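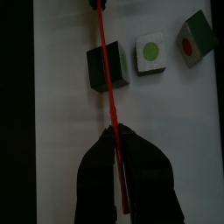 Device cart and classroom tablet check, with comments
Stendley Middle School, Building B
Date of check: 26/10/2023
Checked by: Neema Wanyama
Second reader: Gitau Owino

Devices on the list: 200 tablets, 131 laptops
Previous check: May

Marks used: OK, FIX (repair within 20 school days), OUT (remove from use today)

Carts and charging

1. Cart doors close and lock. OK
Cart 4 key is stiff. Try the spare before forcing it.

2. Power strips fixed to the cart, no strip plugged into another strip. FIX
Cart 2 has a second strip run off the first. Unplugged during the check. Upendo Rashidi has ordered a longer one.

3. Charging cables free of cuts and bare wire. OUT
Three cables pulled from cart 1, all split at the plug end. Do not tape these and put them back.

4. Air vents on cart clear. OK

5. Cart wheels and brakes. FIX
Cart 3 brake does not hold on the ramp by the library. Two adults to move it until repaired. 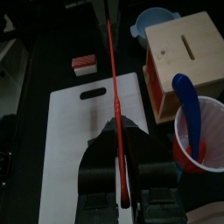 Long red stick held upright, with a white cutting board behind it.

Tablets and laptops

6. Screens free of cracks. FIX
Cracked screens are in the gray bin in the office, tagged with room number. Students should not be given these as loaners, even for one period.

7. Batteries flat, no swelling, case not lifting. OUT
One laptop from Room 12 with a raised trackpad. Powered off and handed to Guangming Tang. If you find another, do not charge it or press the case shut.

8. Asset label readable. OK
A few labels on the older Colau tablets are rubbing off. Write the number inside the cover for now.

9. Screen lock and content filter on. OK
Spot check only, five devices per cart.
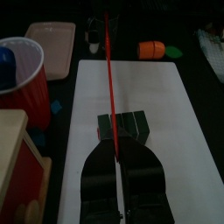
Take-home devices

10. Signed loan form on file. FIX
Room 9 forms are missing for this term. Cremilda Holanda will send them out again.

11. Charger goes home with the device and comes back with it. FIX
Several families are using phone chargers. The sheet that goes home should say which charger to use. Current wording is too small to read.

12. Carry case in good shape. OK

Classrooms

13. No cords across walkways. FIX
Room 7, front row. Move the desks or use the floor cover in the supply closet.

14. Food and drink kept away from devices. OK

Open items go to Guangming Tang. Please write the cart number on every repair slip.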